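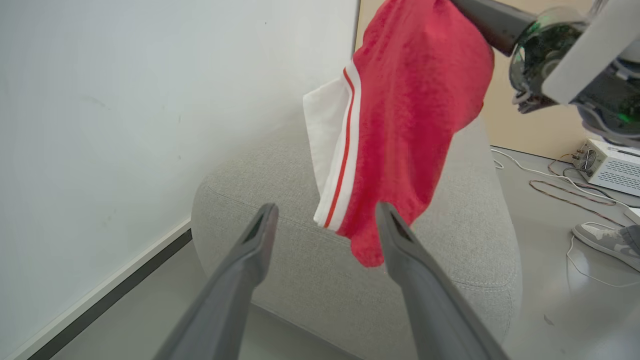 Progress report to the Sternham Fund
Project: Two-arm handling of household textiles, Endley workshop
17 May 2022

The open day set out in the work plan has taken place. It ran for one afternoon at Endley and drew 80 visitors, mostly from local care homes and two technical colleges. Staff from Mertens, who supply the arms, were present throughout.

The demonstration was cloth handling with two arms: one holds the item up by a corner and the other moves in to find the next grasp. Visitors could ask for a run to be stopped and repeated. The two arms made 277 grasp attempts during the afternoon, all logged. Thin trim and folded edges still cause the most trouble, and we have moved them up the list for the next period.

Care home staff asked mainly about speed and about noise. We told them that speed is not yet a target. Several asked for fitted sheets, which are outside the present scope.

Spending on the open day was $2,692 against a budget of $2,981. We ask to carry the difference over to cable covers and floor marking.

Still open: the Tindisis software update, now expected in August, and the written feedback from the colleges. A second visit for care home managers will be arranged once the update is installed.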